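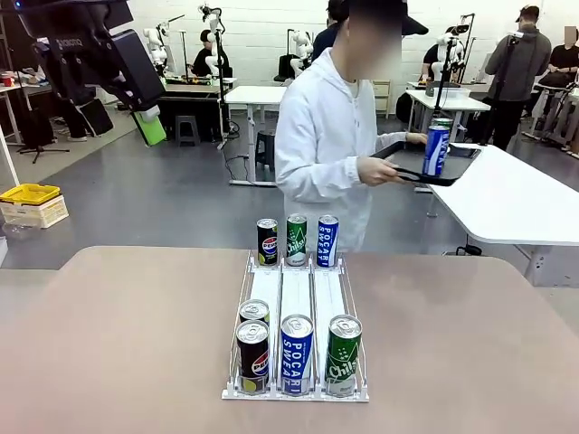 Cans in a wire rack, Sirnetti open day.

Home News Visits Contact

Sirnetti sells shop fittings, and its open day cost me $13 for parking. Spyros Stamatopoulos led the tour and said the new layout saves 200 hours a year. Saves whom? He didn't have that figure on him.

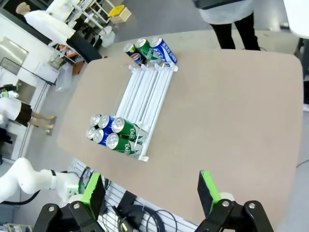

2 min read

Lunch was a cold pie. The catalogue lists 3813 items, most of them in grey or white. I asked Iason Papadakis about delivery to smaller towns and got a brochure. I'd want prices in writing before going back in June.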